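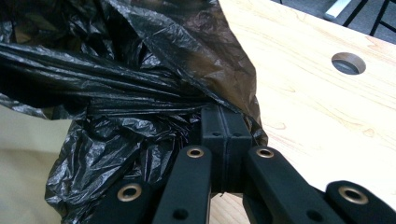

How many times do you have to show a robot the same job before it gets it? More than your patience would like, and the number matters less than how different each showing is from the last one.

OK so that's the question I get most whenever I post about work, and it deserves more than one reply. Long thread, get a drink.

Quick background for new people: I spend my days demonstrating chores. I hold a gripper in my own hand, do the task the way I'd want a robot to do it, and the recordings get used for training. Some days I drive a real arm by remote control. Same idea, very different shoulders at the end of the day.

This month (June, no AC in our half of the building, thanks for asking) the task family is trash bags. Picking them up, opening them, gathering the top, getting them into a bin. I volunteered for this. I thought it'd be easy!!

Black bags are the worst thing I've ever demonstrated and I once did a whole week of fitted sheets.

Reason one: they're shiny. Every crease throws its own little highlight, and the highlights slide around the second you move. To you it's a bag. To a model that has only seen a few bags it's a whole new object every time you nudge it.

Reason two: black gripper, black bag. When the plastic flops over the fingertips you lose track of where the tool stops and the trash begins. I lose track of it too, and I'm the one holding the thing.

Reason three: no bag ever makes the same shape twice. You can put a mug back on its mark. You can't put a crumple back on its mark.

So what do we do about that? Mostly we quit trying to make it tidy. Before each take I grab the bag, squash it, drop it and start from whatever I get. If I catch myself arranging it nicely I drop it again.

My first batch was 39 takes and I was so proud of them. Smooth, quick, no fumbles. Pirmin Thaler (he trains on what I record, we sit back to back) watched maybe five and turned his chair all the way around, which is never good news.

His complaint was that I'd done the same take 39 times. Same corner of the table, same fold to grab, same wrist angle. The robot learned it beautifully and then had no clue what to do when the bag was a hand's width to the left.

I was grumpy until lunch. He was right though.

Second batch was 154 takes over a bunch of sessions and they look way worse. Bag on its side, bag half open, bag hanging off the table edge, bag in a tight little wad. Slow ones. Ones where I miss the film on the first pinch and go back for it.

Those misses are gold by the way. If every demo is perfect, the robot never sees what "oops, try again" looks like. Then the first time it pinches air it just carries on with great confidence and carries an imaginary bag to the bin. I have seen this. It set the imaginary bag down very gently.

So now some of my takes have a real fumble in them and I leave it in. I don't fake them, Pirmin can spot a fake fumble from across the room. I just stop deleting the real ones.

Somebody asked in my replies last time: why do it by hand at all if you've got a remote setup? Speed, mostly. With the hand tool I can get through a pile of takes in the time it takes me to get the arm homed and the leader handles feeling right.

Also feel. When I'm holding the gripper I can sense the plastic start to slip and I squeeze a hair more without thinking. Through the remote rig I get none of that. I'm watching a screen and guessing, and thin film gives you almost nothing to look at when it slips.

But remote has one huge thing going for it: you can't cheat. My hand can bend in ways the arm can't. I once recorded a gorgeous scoop from underneath and when we played it back on the arm the elbow wanted to be inside the table. With remote, if the arm can't reach, you find out right then.

So we mix. Hand tool for lots of variety, remote for the parts where the reach is awkward (over the bin rim is the big one). I don't have a grand theory about the ratio. Ask me again in the fall.

Things I wish somebody had told me on my first Monday:

Move slower than feels natural. Then slower again. I do the whole pick at the speed I'd use around a sleeping cat.

Don't talk with your hands between takes if the recorder is running. There's a clip of mine where the gripper is very clearly explaining a TV show.

Decide when you're closing and close. Half squeezes are poison. If you flutter the trigger while you make up your mind, the robot learns to flutter too, and then it stands there nibbling at the bag like a goat.

Pinch more than one layer. A single layer of bag film just stretches when you lift and you end up with a long sad ribbon. Get a fold, get some bulk in there, then lift.

Keep your other hand out of it. This one is SO hard. Every instinct says steady the bag with your left hand. The robot in our setup has one arm. My left hand now lives in my back pocket.

And start from different places with your own body too. I'm right handed, I stand in one spot, I reach one way. For a while everything I recorded came in from the same side. Now I move around the table between sets.

We ran a little comparison between bag types, since people keep asking. The Plendia ones are thick and hold a crease, lovely to work with, almost cheating. The Tarnance ones are so thin they float, and if the fan's on they leave without you.

I like the Tarnance ones for training anyway. If it can handle those it can handle your kitchen.

Someone always asks about the bin. It's a Benedetti with a swing lid and I hate it. We took the lid off for now. Lid is a later me problem.

How long does a session go? I cap myself at 30 minutes and then I put the gripper down, even if it's going great. Especially then, I guess, because that's when I stop noticing that I've gotten sloppy. Past that my grip gets lazy and the takes start looking alike again.

On a good stretch I can do up to 4 takes in a row before I need to stop and mess up the setup again. Fewer if the bag is being a bag.

Mess up the setup means: new crumple, new spot, maybe turn the table a bit, maybe change the lamp. Lighting counts way more with glossy stuff than I expected. Late afternoon sun on black plastic is basically a different task.

Do I label anything? A little. I mark where the grab starts and where the release is, and whether the bag ended up where it was supposed to. I used to write long notes too. Pirmin confessed he'd never opened one.

Does it work yet? Kind of! Pickup off a flat surface is decent. Gathering the top is so-so, it tends to grab one side and call it a day. Getting the bag over the rim of the bin is still mostly comedy.

Opening a fresh flat bag, the thing where you rub the edges between your fingers and say a bad word? Not even close. I can barely do that one with the gripper myself. It took me most of a morning to get one clean take and I made everyone come look.

That's a decent rule by the way. If I can't do it holding the same fingers the robot has, we don't ask the robot to do it. We change the task or we change the fingers.

We did try changing the fingers. Somebody lent us a softer set of tips from Colten and they grip film so much better that I got spoiled in a single afternoon. Problem is that all my older takes were done with the hard ones, and mixing the two made the robot weirdly timid. Back to the hard tips until we can redo enough of it.

Someone DMed me asking if it's boring. Sometimes, sure. It's the same small motion over and over. But you start seeing your own hands differently. I caught myself at home taking out the trash and thinking "too fast, redo it."

I did redo it. My roommate has questions.

If you want to try this yourself with a cheap gripper and a phone: pick one object, pick one motion, and make yourself start from a new spot every single time. Don't start with bags. Start with a sponge. Sponges are so kind.

Going to do another set before the sun comes around to our window. Replies are open, I'll get to the remote rig questions tonight once my wrist has forgiven me.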